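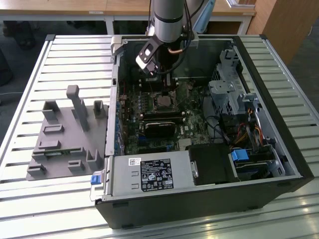

Posted by slatbench, March 1, 2021
Board: Plarncombe Hardware Swap > Desktops > Repairs and Teardowns

Pulling CPUs from old office towers, clean first or pull first?

I have a stack of retired office towers to strip for parts. Side panel off, tower laid flat on the bench, power supply left in place. My question is about the processors. Do you clean the old thermal paste off while the chip is still in the socket, or take the chip out and clean it on the bench? I have done both and can't settle on one.

Also asking what people store bare chips in. I have been using Boiko trays, the 3 slot kind, and they are getting hard to find.

coldsolder
Posts: 4000

Clean it in the socket with the load plate still closed. The plate holds the chip still and you can wipe without touching the edges. Use a dry cloth first and then a little alcohol on the cloth. Don't pour anything on the board.

Boiko trays are fine. I bought a box in January and haven't seen any for sale after that.

marl_and_tin
Posts: 200

I disagree with cleaning in the socket. If the paste is old and crumbly, bits of it end up around the frame, and then you open the plate and they go in with the pins. Take the chip out first, then clean it somewhere else. Close the plate again over the empty socket while you do it.

coldsolder

If crumbs are falling in you are scrubbing too hard. I wipe toward the middle and lift. But sure, if it's really dried out I would take it out too.
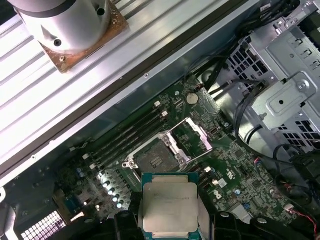 Re: Pulling CPUs from old office towers (my steps so far)

slatbench

OK, writing down the order I use so people can tell me what's wrong with it.

Unplug everything and hold the power button for a few seconds.
Heatsink off. Twist a little before lifting if it's stuck.
Lever down and out, then up. Load plate open all the way.
Chip straight up by the edges. No tilting until it is clear of the socket.
Coin cell out of the board if the board is going to storage.

Memory comes out before any of this. It gives you more space for your hand next to the socket.

marl_and_tin

Looks right. I would move the coin cell up the list, but that is a preference. Write down which board the chip came from before you start the next one. The printing on the heat spreader isn't always readable, and then you are guessing.

pinfield
Posts: 200

How do you hold them? I was told to only use a vacuum pen. I got the Timeck one and it won't hold on a chip with paste on it.

slatbench

By two opposite edges, with something that has a bit of grip to it. A suction cup needs a clean flat top, so on a used chip you would have to clean before lifting, and that puts you back with coldsolder's method.

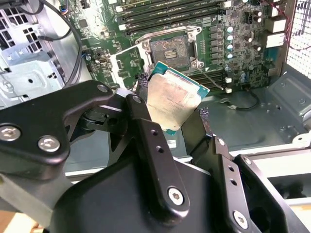

Old residue on the heat spreader doesn't bother me at that stage. A thin smear can wait until the chip is out and away from the board. What I do care about is keeping my fingers off the contacts, and not setting the chip down on the edge of the case while I look for the tray. I did that once and it slid under the drive cage.

coldsolder

The Timeck pen works if you wet the cup slightly. I still wouldn't use it over an open socket.

pinfield

Tried it damp just now. It held for a bit and then let go, over a towel luckily. Going back to fingers.

marl_and_tin

For storage, Clumeck sells a clamshell that fits most of the square desktop chips. They are a little loose for the older ones, so put a piece of antistatic foam in the lid. Nearly 200 of mine are in those and I have had no bent corners.

slatbench

Thanks, ordering some Clumecks to try. I'll keep pulling first and cleaning after. Anyone have a good way to label the clamshells? Marker rubs off mine.

coldsolder

Masking tape, pencil.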